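3.2 What I Learned from the Stop Records

I should say up front that I went into this part of the project expecting to be bored. I'd pictured weeks of reading the same paragraph over and over — driver swerves, officer follows, driver is asked to step out — and for the first few days that was pretty much how it went. Then I started reading the narratives side by side, the Drirkmont ones next to the Ilier ones, and it got a lot more interesting!

The full set is 1201 traffic stop records from the two towns. Of those, 166 mention a suspicion of impaired driving somewhere in the text, and those are the ones I read start to finish (twice, in most cases, and a few of them so often I can nearly recite them). Jhun Castillo read the same 166 without seeing my codes. We disagreed on 11 of them, mostly over what counts as a "reason for the stop" when the officer lists a broken taillight first and lane drift second. Is the taillight the reason, or is it just the thing that's easiest to write down? I leaned one way, Jhun leaned the other, and we ended up coding both and keeping the order in which they appeared.

That order matters more than I would have guessed. In Drirkmont the equipment problem nearly always comes first, even when the rest of the narrative is all about how the car was being driven. In Ilier the driving comes first and the equipment gets tucked in at the end, if it gets in at all. I don't think the officers in the two towns see different things on the road. I think they were trained on different forms. The older Ilier form has one big open box, while the Drirkmont form has a short box for "violation observed" and a longer one underneath, and people fill in the short box with something short.
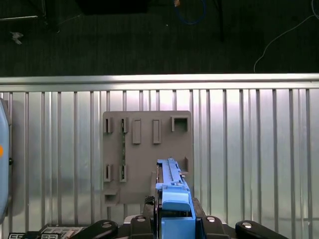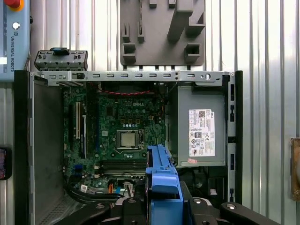
Figure 4. Two close views from one location: a light-blue plastic part held at a gray mounting board (first), and an open desktop computer chassis with a Dell motherboard (second).

The forms also explain a headache I had with the times. Both towns record when the stop began, but Drirkmont fills that in when the officer calls in the plate, and Ilier fills it in when the car has come to a halt. For a regular stop that hardly makes a difference. For a driver who keeps going it makes a big one, and five of the records involve a driver who kept going for long enough that a second unit was called. I left those five out of the timing comparison and kept them in everything else. If you would rather see them included, the coding sheet (we called it Fuvden, for no good reason) has them marked in their own column.

I also want to say something about tone, even though I know it's slippery. Some of the narratives are almost cozy. One Ilier officer writes full sentences with the weather in them, and another writes like every word costs money. I tried hard not to let the nicer writing convince me that the stop itself went better, and I'm not sure I always managed it. Jhun suggested reading the records in shuffled order on the second pass so we wouldn't get used to one writer, and that did help. My codes for "driver cooperative" dropped a little the second time through — only for the chatty reports, which was a bit embarrassing.

One more limit before I get to the court outcomes. We had originally hoped to add Arain as a third town, but its records only give the citation and no narrative, so there was nothing for us to read. I still use the Arain totals as background in Section 4, where all I need is how many stops ended in a citation, and I leave them alone everywhere else. The records for Drirkmont and Ilier both run through the end of March, so the months line up, and any stop with a missing page was set aside before either of us began coding.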